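Notebook – dish sorting cell, Komeo arm
04/09/2025
Entry by Fongchan Thongsuk

I'm writing this up the same evening while I still have it straight in my head, and I'll apologize in advance to whoever reads it, as I know I go on a bit. The short version is that the arm kept pushing after it had already touched the table, the force stop didn't trip when it should have, and I had to use the big button. No injuries, one cracked bowl, one very annoyed operator (me). The long version follows.

We started the day in a good mood. The stacking routine had run overnight in simulation on the Stestness build and looked lovely, so I thought I'd get a full morning of real picks before lunch. Set up the usual way, cloth on the table, dishes spread out by hand, nothing touching anything else. Speed was capped at 16 percent, as we agreed back in June after the business with the shelf. I did the warm-up joint by joint and it all sounded fine, a little bit of a whine from the wrist but it has always whined in the morning, and I've stopped worrying about that.

First run was good. Second run was good too, although the approach was lower than I like, and I made a note to myself to look at the table height and then of course did not look at the table height. I'd like that on the record, because it would have saved me the afternoon!

On the next run the arm came down for a bowl, closed, missed the rim, and then kept going down. It wasn't a crash exactly, more like someone leaning on a table to get out of a chair. The cloth bunched up under the fingers, the bowl tipped, and I could hear the joints loading. I was waiting for the force limit to kick in, and I waited longer than I should have. It felt like ages. The log says it was 2 seconds between contact and my hand hitting the emergency stop, and I'm a bit ashamed of how much of that was me standing there thinking "any moment now."

What the log shows, copied from the controller before I power-cycled anything:

contact force at first touch: low, as expected
force limit set in our config: 57 N
force limit in use on the controller: not our number
peak before stop: 70 N and still rising

So our limit was never loaded. The file was right, the file was where it should be, and the controller had quietly gone back to its own default at some point since the last session. I spent a good hour blaming the gripper, then a shorter while blaming the Fikbridge adapter, which has earned it on other days but was innocent this time. Then I read the startup messages properly, with a cup of tea, which is how I should have begun. There's a single line in there, in the middle of a great heap of harmless ones, saying the safety profile was rejected because of a checksum mismatch and the default had been applied. No beep, no light, no refusal to start. The arm just got on with the day.

The mismatch comes from the update we put on last week. The new version wants the profile to be saved again from the pendant before it will accept it, and ours had been copied across as a file. I did that copy myself. It's how we've always done it and it has always worked, and I can't find anything in the release notes that warns you off, though I'll admit they're long and I've now read them twice with less and less patience.

The table height was wrong as well. The Ruangrit riser feet went on when we moved the cell, and the height in the config is still the old one, so every approach has been coming in low by the thickness of the feet. By itself that would have given us a gentle bump and a stop. With the stop not working it gave us what we got. Two small things, each of them pretty boring, and I walked past both before I'd finished my coffee.

Damage, as far as I can tell: one bowl with a crack down the side (in the bin, please don't fish it out and put it back in the set), a scuff on one finger pad, and a small dent in the table under the cloth. I swapped the pads anyway. The wrist sounds the same as it did before, whine and all, and I ran the joint check afterward with no errors. I'd still like somebody with better ears than mine to listen to it before we go back to full payload.

After lunch I saved the profile again from the pendant, restarted, and went through the startup messages line by line until I found the one saying it had been accepted. Then I tested the limit on the foam block, nowhere near the dishes, by driving it straight down at the slowest speed we have. It stopped. Did it again with the block turned on its side, and it stopped again. I kept my thumb on the button the whole time and felt a bit silly, and I'm going to go on feeling silly in that way for a while.

Then I measured the table and typed in the right height, and only after that did I put the dishes back out. I did the first approaches by hand, hovering over each one, before I let the planner have a turn. It was slow going but rather peaceful. The colors help, by the way – with the bright plastic set on the dark green cloth I can tell at a glance whether the fingers are over the dish I asked for, and I wouldn't go back to the white ones for this kind of check even though the white ones are what the customer will have.

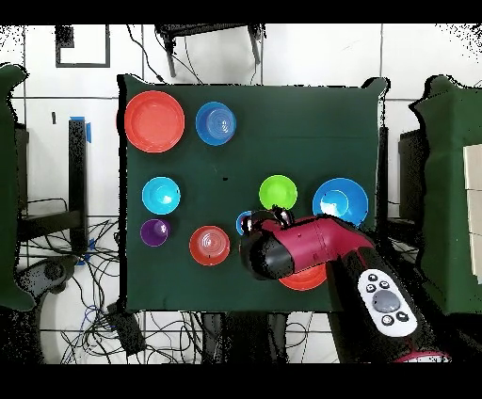
The hover height came out consistent from one side of the cloth to the other, so I'm fairly happy that the table is level and it really was only the offset. I didn't try any stacking. I know the plan said stacking today and I know we're behind, but I was tired and I didn't trust myself to react quickly, and a tired person with a slow thumb is how we got here.

For whoever is on next, please do these before the first move, every session, even if you were the one who shut it down the night before:

Read the startup messages and find the line that says the safety profile was accepted. If you can't find it, don't run.
Do the foam block test, straight down, slowest speed.
Check the table height against the tape measure. The number is on the masking tape on the inside of the cabinet door.
Hand on the stop for the first run. If it touches something and you catch yourself waiting to see what happens, press it.

I'm going to write a little script that reads back the limit from the controller and won't let the planner start unless it matches our file. It ought to be an afternoon's work, and it really should have existed from the beginning. I've also written to the Komeo support people to ask whether a rejected profile can be made to block startup altogether. It seems to me that it should. No answer yet, but they're usually quick, and I was polite (mostly).

Still open: I don't know how many earlier sessions ran on the default limit. The update went on last week, so anything since then is suspect. The picks themselves are probably fine to keep, but the force traces from those days shouldn't be used for anything until I've gone through them. I'll start on that tomorrow. If you ran the cell in that time and noticed it pressing harder than usual, or if you found a mark on the table and didn't think much of it, please come and tell me. I'm not looking to tell anyone off, seeing as the copy was mine – I'd just like to know when it started.

Spare finger pads are down to the last set. Ordered more. The stop button has been reset and the key is back on its hook.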